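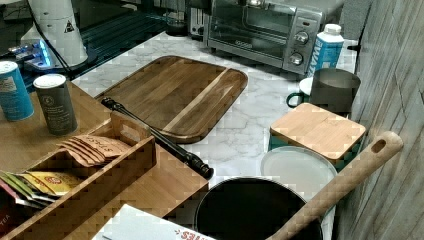 Orkham meint dazu, man solle es erst mal mit Salz und einer halben Zitrone probieren, bevor man irgendwas kauft, und das Öl komme ganz zum Schluss. Hatte ich nach meinem ersten Beitrag als Kommentar bekommen, aber ich bin noch nicht weiter, deshalb nochmal ausführlich.

Holzbrett richtig pflegen – welches Öl, und wie oft?

Hallo zusammen, habe seit ein paar Monaten ein großes Holzbrett mit Rille, Marke Fovia, war nicht ganz billig. Am Anfang super. Jetzt wird es an den Stirnseiten heller und fühlt sich rau an, vor allem nach dem Abwaschen. Riecht auch nach Zwiebel, egal was ich mache. Spülmaschine war es nie, ehrlich.

Was ich bisher gemacht habe: mit Spüli und warmem Wasser abgewaschen, abgetrocknet, hingelegt. Einmal Sonnenblumenöl drauf, das wurde nach zwei Wochen klebrig und roch komisch. Wieder runtergeschrubbt.

Also: Leinöl? Dieses Mineralöl aus dem Küchenladen? Wachs? Und muss ich vorher schleifen? Habe 120er Papier da, sonst nix. Und wie lange darf man es danach nicht benutzen? Ich koche jeden Tag, ein Ersatzbrett habe ich nur in klein und aus Plastik.

Danke schonmal
Nitska, 31. August 2019

Akpan

Sonnenblumenöl nie wieder. Wird ranzig, das war der Geruch. Olivenöl genauso.

Mach es so:

Brett waschen, komplett trocknen lassen, hochkant, mind. über Nacht. Nicht auf die Heizung, nicht in die Sonne, sonst reißt es an den Leimfugen.
Dann schleifen. 120er geht für den Anfang, danach aber 240er, sonst bleibt es rauh. Immer mit der Faser. In der Rille kommt man schlecht hin, Papier um einen Bleistift wickeln.
Einmal feucht abwischen, trocknen lassen, die Fasern stellen sich auf. Nochmal kurz mit dem feinen drüber. Den Schritt lassen alle weg und wundern sich dann.
Staub weg, Öl drauf. Stirnseiten doppelt, die saugen am meisten.
Nach 20 min alles abwischen, was noch drauf steht. Wirklich alles.

Leinöl ist ok wenn du Zeit hast. Braucht bei mir 9 Tage, bis es durch ist, im Winter noch länger. Mineralöl (das lebensmittelechte!) härtet nicht aus, dafür kannst du am nächsten Tag wieder schneiden. Muss man halt öfter nachlegen. Bei täglichem Kochen würde ich das nehmen.

Achtung bei Leinöl: Lappen nicht zusammengeknüllt in den Müll. Kann sich selbst entzünden. Flach draußen ausbreiten oder ins Wasser legen.

Gegen Zwiebel: grobes Salz, halbe Zitrone, 3 Minuten reiben, kurz stehen lassen, abspülen. VOR dem Ölen, da hat Orkham recht. Und Zwiebeln auf immer der gleichen Seite schneiden, die andere für Obst und Brot.

brettlfan_673

einfach kokosöl, mach ich seit jahren, riecht gut und fertig. schleifen hab ich noch nie gemacht

Akpan

Kokosöl nur wenn raffiniert bzw. fraktioniert, das normale wird auch irgendwann ranzig.

Orkham

Noch was zur Häufigkeit, weil danach gefragt war. Am Anfang einmal pro Woche, einen Monat lang. Danach nach Gefühl – Wassertropfen drauf, perlt er ab, ist gut. Zieht er ein, nachölen. Bei mir sind das alle 12 Wochen, ich schneide aber auch wenig drauf.

Wachs kann man obendrauf machen, Bienenwachs mit Mineralöl im Wasserbad, 1 Teil zu 4. Muss nicht sein. Hält das Wasser etwas länger ab.

Und beim Abwaschen immer beide Seiten nass machen, auch wenn nur eine dreckig ist. Sonst verzieht es sich. Meins kippelt seitdem ich das mal ein paar Wochen vergessen hab, geht nicht mehr ganz raus.

Nitska

Super, danke euch. Hole im September Mineralöl und 240er, vorher komm ich nicht dazu. Salz und Zitrone mach ich heute abend schonmal.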